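May, 7:40 a.m.

Slept badly, started early. Went back to the problem of how to group dry goods on a small surface, left over from the Brendham order. The pasta goes in a tray. Bags of that shape slide off each other when stacked on a bare surface, and a raised edge on four sides stops the bottom one from creeping. Stacking them flat and overlapping costs less width than laying them side by side, and the window on each bag still shows enough of the contents to tell one shape from another.

Snack bags are the opposite case. Flat, they take up too much area for what they weigh. Upright in a small basket they hold each other up, provided the basket is nearly full. Below half full they fold over at the top seal and the fronts can't be read. Wrote that down for the Nonham list, where someone had specified a basket twice the size.

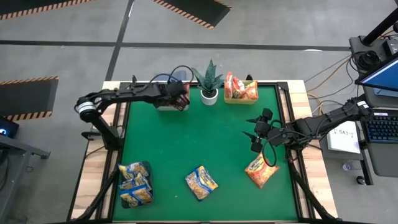
Went through the Dedard catalog after coffee. Part 309 is the shallow tray, part 601 the deep one. The deep one holds more but hides the lower bags, and the hand has to go in at an angle. Ordered 2 of the shallow. Delivery is quoted at 7 working days, which I will believe when the box is here.

The green mat stays. It has enough grip that small cartons stay where they are put, and yellow packaging is easy to pick out against it. Orange also. Dark brown wrappers less so, and those should be kept toward the middle where the light is better.

Still undecided on the snake plant. It uses a pot's width of surface that could go to a second basket. It also needs water once every couple of weeks at most and does not drop leaves on the food. Left it in the layout for now, next to the basket.

Afternoon: measured the shelf at the Sepúlveda unit. Depth is short by the thickness of a tray lip. Either the lip gets trimmed or the tray goes in lengthwise. Will try lengthwise first. Need to buy pencils and a new blade for the knife.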